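Speaker notes - "Cables without knots"
Short talk for the Sillora repair evening, February 8, 2023
Speaker: Osvaldo Bellini

1. Opening
Good evening and thank you for coming. Thank Italo Martinelli for the room. Ask: who has a drawer full of cables at home? Wait for the hands.

2. Why I care about this
When I started in the store room at Pagano, we had 1,216 cables on the list and many of them lived in one big box. To find the right one could take me 21 minutes. I was losing my patience every morning. Speak slowly here, people like this story.

3. Clear the table first
Put a big sheet of pale paper under the cable. A black cable on a dark bench is difficult to follow with the eye. On paper you see each bend and each crossing.

4. Lay it out before you coil
Leave the loops at the back of the table and bring the end with the small box toward you. Let the cable make soft curves, do not pull it straight. Stop here and let them look.

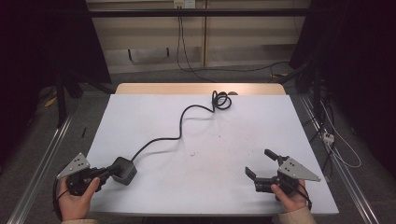 5. Coil and close
Start from the box end. Make loops as wide as your hand, and turn the cable a little with the fingers at each loop. If it wants to go the other way, let it go - it remembers how it was stored before. Close with a cloth strip, never with wire.

6. Practice
Give one cable to each pair. Around 60 seconds for each try, then they change places. Collect the strips at the end, we need them again in March.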